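2 August 2022

Slept badly, woke at five, lay there composing a letter to the water company that I will never send. Got up and wrote my list instead. The list said: library books, call the dentist, finish the pickles, start the talk. By noon I had done the pickles.

The talk is for the local history evening at the end of August. I said yes in the spring, when August was a rumor. The subject is the Pimisbridge ferry, which I picked because I thought I knew all of it already. I knew one story, it lasts four minutes, and they have given me 41. Why 41 I can't say. Possibly somebody timed the kettle.

So I have been reading the old ferry ledgers, which live in a filing cabinet at the Trenness reading room next to a poster about ticks. You sign for the key, and you sign again when you bring it back, and the pen is on a string too short for the desk, so you do both while bowing slightly. The ledgers themselves are lovely. The ferryman wrote down every crossing, every toll, and a great many opinions about the weather. "Wind again." "Wind, and no thanks for it." One day says only "Sheep," underlined twice, and I would give a good deal to know what happened with the sheep.

What I hadn't expected was how much of the job was waiting. I always pictured the man rowing. Mostly he sat on the bank looking at the other bank. There was a bell over there that people rang when they wanted to come across, and children rang it for fun, and he wrote that down too, with the name of the family. I read those pages with real fellow feeling. I have had the same boy ring my doorbell and run all summer, and it had never occurred to me to keep a book on him.

Came home at three with a headache and cleared the big white table so I could spread my notes on it. It has not been properly cleared since Easter. I found two library cards, both mine, and a warranty for a toaster I gave away. The orange basket got to stay, on the grounds that it is cheerful and I'm not.
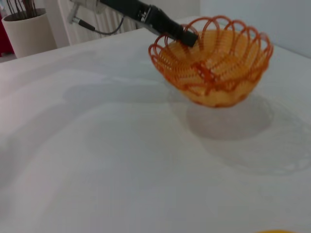
Then I laid everything out by year and saw the problem, which is that nothing happens. The ferry starts, the ferry goes back and forth, a bridge gets built, the ferry stops. Any child could see the ending coming from the name of the town. I had hoped for a drowning, in a respectful way. There was a cow that fell in but it walked out the far side and was charged the full toll.

Tried making an outline anyway. Part one, the river. Part two, the ferry. Part three, the bridge. Looked at it for a while and ate most of a jar of pickles, so that is the day's one achievement half undone. They're not ready. They taste like a cucumber that has heard some bad news.

The one live thing in the whole pile is the fight over the money. When the bridge company bought the ferry rights they offered 700 dollars, and the ferryman held out, in writing, for page after page, for a better sum and a new coat. He wanted the coat more. The sum gets one line in his ledger and the coat gets eleven, including a remark about the lining. In the end he got the 700 and no coat, and his last entry is about the wind. I think that might be the talk. I think it might be called The Coat. I also think I'll have to explain to at least one person in the front row that there is no coat to pass around.

Phone call from my sister at dinner time, long, mostly about her knee. The knee is to be looked at by a new man, who has a better parking lot than the old man. She asked how the talk was coming and I said it was taking shape, a thing I have said about every piece of work since the seventh grade. She asked if there would be slides. I hadn't thought about slides. Now I am going to lie awake thinking about slides.

Took the Marchuk bus down to the river after supper to see where the landing was. I have lived near this river most of my life and have never once gone to look. It's behind the tire place. You go through a gap in the hedge and down a bank I would describe as steep and my shoes would describe as personal. At the bottom there is a flat stone, some nettles, and the bridge directly overhead with trucks going across it. I sat on the stone. I looked at the other bank for a bit, to see how it felt, and it felt like a long time, and when I checked it had been 3 minutes. He did it for most of his adult life. No wonder he wanted a decent lining.

Missed the bus back and walked. Nettle sting on the left ankle, and another in a place I can't account for. Nisa was asleep on the ledger notes when I got in, flat out across the whole bridge period, and growled when I tried to slide it out from under her. She's fourteen and has earned the right to sleep on any decade she likes. I wrote up the riverbank on the back of the toaster warranty and left her to it. 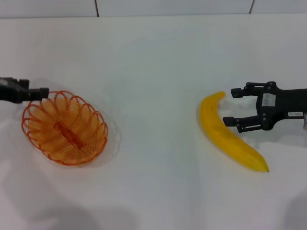
The orange basket on the white table.

Still haven't called the dentist. The library books are now in a bag by the door, where they can look at me. It has started blowing outside and something on the porch is knocking, a flowerpot I expect, and I'm not going out to see. Wind again.

Tomorrow: dentist, books, find out about slides. Ask at the reading room whether anybody knows about the sheep.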